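Re: [soft-furnishings] Fringed cushions that won't stay put

Hello all,

I meant to answer this last week but the Prernton group had its autumn sale and I lost most of October to pricing curtains. Quoting the bit I'm replying to:

> I've got one of those rounded tub armchairs and I can't find a
> cushion that will stay on it. Square ones look nice for an hour and
> then they're on the floor. Do I go smaller, go rounder, or give up?
> Also mine has a fringe and it's starting to look like something the
> cat brought in. Is it worth re-doing or should I just bin it? I paid
> a silly price for it in Hilluslow and I'm reluctant.

Don't bin it! I have got almost exactly the same set-up, grey tub chair and a white square cushion with a frayed fringe, squeezed in between the big brown table and a plant, and I've been fussing over where the cushion goes for months. Pictures first and then my thoughts, such as they are.

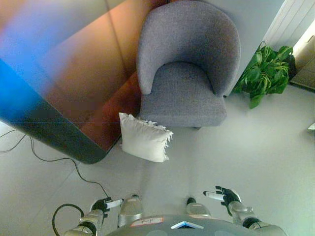
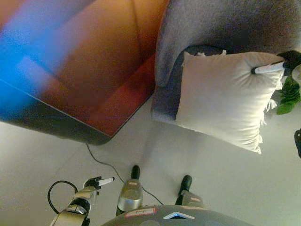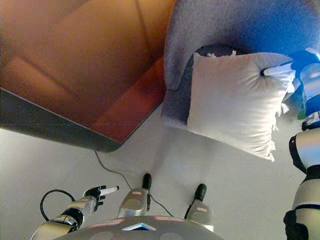
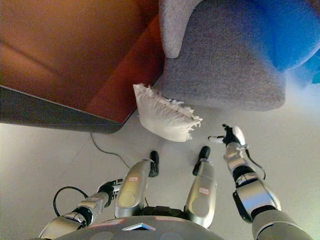 So, first question, why do they fall off. I think it's mostly the shape of the chair. A tub back is one long curve, and a square cushion has corners, so it only ever touches the curve in a couple of places and the rest is leaning on thin air. If you've got it set on its point (the way they do in shop windows) it's worse, as the whole weight wants to roll to one side. Mine used to go over every time the door to the hall banged.

What has helped, in the order I tried it:

Taking some of the stuffing out. I know everyone likes a cushion plump, and mine came from the shop like a loaf of bread, but a fat pad is a bouncy pad and it just pings off the curve. I unpicked a bit of the seam, pulled out a couple of good handfuls and sewed it up again, and now it sort of slumps into the back and stays there. You'll feel like you've ruined it for a day or so. Give it time.

Turning the opening to the bottom. If yours has a zip, the zip side is stiffer than the other three and it makes a better edge to sit on. It took me far too long to work this out.

A scrap of that rubbery stuff you put under rugs, about the size of a postcard, tacked on to the back with four stitches. You can't see it and it grips the weave nicely. I'd go easy with this if your chair is a delicate fabric. Mine's a thick flecky sort of thing and hasn't minded at all, but I would test it on the underside first and leave it a week.

Going smaller I did try, and I didn't like it. A little cushion in a tub chair looks like it's been left behind by somebody. Round might be lovely but I have never found a round one with a decent fringe, so if anyone on the list knows where to get one please shout.

Now the fringe. Is yours a sewn-on trim or is it the fabric itself frayed out? It makes all the difference. If it's a trim, run your finger along the seam and you'll find the tape it hangs from, and you can unpick that and put on a new length in an evening. Prosser do a cotton one in off-white, sold by the metre, or they did when I last looked. Buy more than you think, as the corners eat it. I got 3 metres for mine and had a stub left over that would barely go round a jam jar.

If it's frayed fabric then it will go on fraying until something stops it. Run a line of small straight stitches all the way round, just inside where the threads start, in a matching thread. On the machine it's ten minutes. By hand it took me two evenings and most of a box set. After that you can comb it (wide-toothed comb, dry, hold the base with your other hand so you aren't tugging at the stitches) and trim off the long straggly ones. Don't cut it dead straight though, it looks like a doormat.

Washing: cover off, inside out, in a pillowcase with the end tied, cool wash, and no tumble dryer unless you fancy spending your weekend undoing knots. I learned that with the last one.

As for the silly price, I won't ask, but I'd bet it's less silly than the one I saw at Harkside on Wednesday. 49 pounds for a cushion cover, with no pad in it! The fringe was coming off one corner as well. I did point it out to the lad on the till and he said it was meant to look like that.

One thing I'd like to ask in return. My chair seat has started to look a bit puffed and tired at the front edge, as if the wadding has shifted forward. It's a fixed seat, so I can't simply flip it over. Has anyone got in from underneath without taking the legs off? I've got the black cloth on the bottom held with what look to be 200 staples and I would quite like to be told it's a bad idea before I start on them with a screwdriver.

Will dig out the thread number for the off-white if it's any use to anyone, it's in the tin with the buttons somewhere.

Cheers for now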